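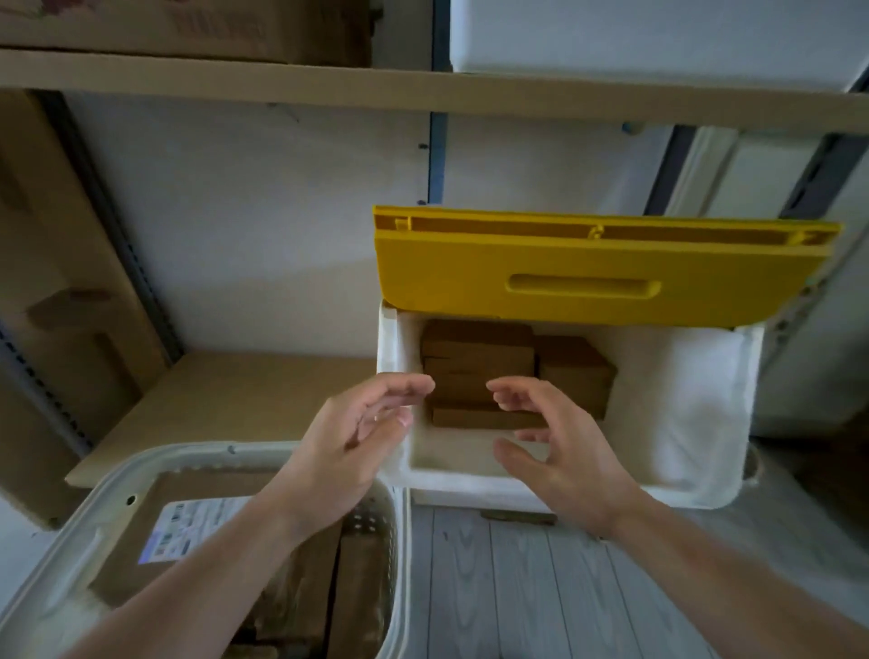 Trial notes: Trendaso and Zundthorpe grippers on the bin and lid task

Posted by wpascual_moderator
2022-12-30

Members are invited to comment on the comparison carried out at the Pulton site in November. The task was the usual one: reach into an open storage bin on the lowest level of the shelving, take out cardboard boxes of mixed size, and put the lid back on. Both grippers were mounted on the same Baluyot arm, with the same controller settings and the same head camera.

The Trendaso is a parallel gripper with 30 mm finger pads. The Zundthorpe has three fingers and closes around the object. The person demonstrating the task by hand used both hands throughout, and the recordings were used to set the approach angles for each device.

My provisional view is that the Trendaso should be adopted for the next stage. It was easier to set up and its grip on flat boxes was more consistent.

Reply from A. Sarmiento-Lab
I must disagree with the provisional view. The flat boxes suit a parallel gripper, and they were given too much weight in the scoring. The lid is the harder part of the task and should be scored separately. Has the approach to the lid been recorded for both devices?

Reply from wpascual_moderator
It has. The Trendaso took the lid by its rim and the Zundthorpe by the recessed handle. Each was allowed three attempts before the operator stepped in.

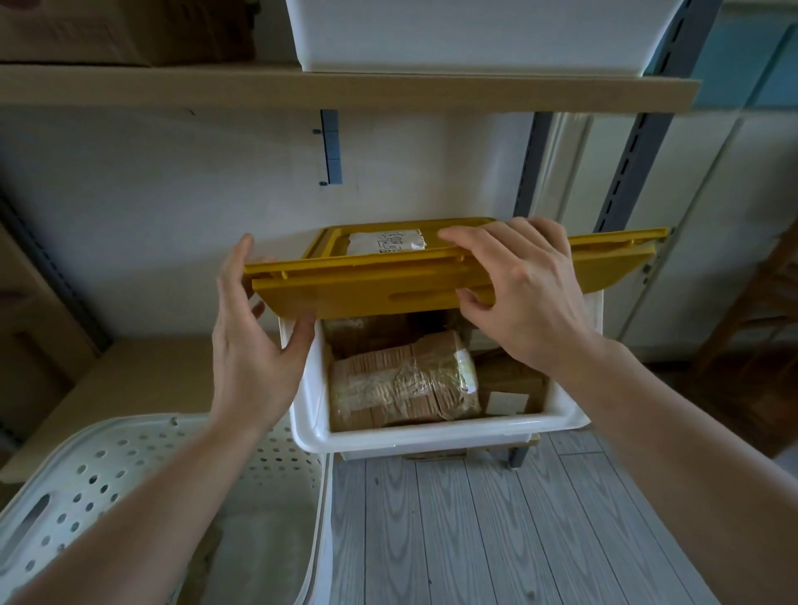 The demonstrations show why a single arm finds this difficult. A person can hold one edge of the lid and steady the other half with a flat palm. With one gripper at the rim, the far end drops, and the controller reads the change in load as a slip. We raised the slip threshold for the later runs and the false stops became less frequent – though I accept that this favours neither device.

Reply from kestrel_controls
Was the threshold raised for both grippers? The log for run 3035 shows the old value, and that run is listed under Zundthorpe.

Reply from wpascual_moderator
The member is correct. Run 3035 was made before the change and should have been left out of the table. Alfredo Pascual has been asked to issue a corrected version. The ranking on flat boxes is unaffected.

Reply from A. Sarmiento-Lab
The ranking on the lid may well be affected. I would also ask that parcels in plastic film be scored as a group of their own. In our own tests the Zundthorpe held wrapped bundles well, and the Trendaso pads slid on the film unless the force was set high enough to dent the card.

Reply from northgate_vision
A point on the camera. A pale bin against a white wall gives very poor depth at the rim, and this will harm both devices equally. A second camera at the wrist would be of more use than a further change of gripper.

Reply from A. Sarmiento-Lab
I support the wrist camera, but it should be a separate trial. Wilfredo Sarmiento can supply the mounting plate for either gripper on request.

Reply from wpascual_moderator
Noted. The recommendation is withdrawn until the corrected table has been posted. Lid runs and wrapped parcels will be given their own columns. Members who hold logs for the Zundthorpe with the newer firmware are asked to send them to Alfredo Pascual, stating the threshold used.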